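## 2. Before you order: room, budget and extras

Welcome! We know you'd like to get straight to choosing your Luso, but half an hour with a notepad first will save you some grumbling later (we speak from experience).

1. Walk through each room the robot will work in and write down the floor types. Don't forget the strips where one kind meets another.
2. Measure the narrowest gap it must pass through. The Luso needs 50 cm, and a little more is kinder to your furniture.
3. Choose a spot for the charging dock, near a socket and out of the way of feet.
4. Set aside 900 euros for the base unit, then add the dock, spare wheels and the yearly service if you want them.
5. Try your layout in the Zevau room planner, with your own sofa, shelves and so on put roughly where they stand at home.

**Note:** Delivery takes 22 working days, so order well ahead if you have a date in mind.

**Caution:** Please don't buy a second-hand dock from the older Kun range. The plug fits, but the voltage is different.

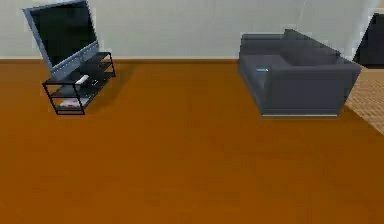 *Skallirlow, August 2019*

The planner's living room has the television stand and the sofa near the back wall, with a good stretch of open wooden floor between them. Over at the right the wood gives way to a beige, finely patterned patch, and a join like that belongs on your list from step 1.

6. Save your plan and send it to Oda Ekström in our orders team, who'll gladly check it against your budget before you pay a penny.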